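Clastden Community Learning Hub
Progress report to the Lindholm Fund, second quarter of the grant
April 29, 2022

Where we are

The evening computer course is running, which is more than I could say in my last report, when it was running late. We have 35 adults enrolled across two groups. The grant agreement asked for 60, and I'd rather raise that myself than have you find it in the table. The groups fill the room we have, and the second room we were promised in March is still full of somebody's theatre flats.

Fermín Garrido teaches both groups. The first four weeks cover email, passwords and government forms, in rising order of despair. Attendance has held up better than I expected, particularly for passwords.

The hardware module began this month. Learners open up a desktop tower, find the main parts and put the lid back on, ideally with the same number of screws. Several people told us they had paid good money over the years to have a computer "looked at" and wanted to know what was being looked at. It is mostly a green board and some dust.

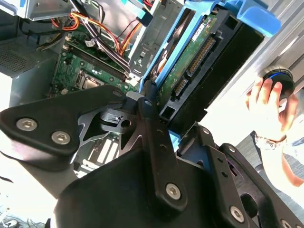 Money

We have spent $400 on printed workbooks and $300 on bus fares. The fares line was your suggestion and it was a good one. Three learners from the Timar side of town had dropped out over the cost of getting here, and all three are back.

The heating remains outside the grant and, most evenings, outside our control.

What's next

Sølve Løken is redrafting the workbook for learners who read little English. His first draft was clearer than our original, so we may end up using it for everyone — a mild embarrassment to me, as I wrote the original.

We'd also like to move the remaining travel money into next quarter. Please let me know whether that needs the long form or the short one. I have started the long one, from habit.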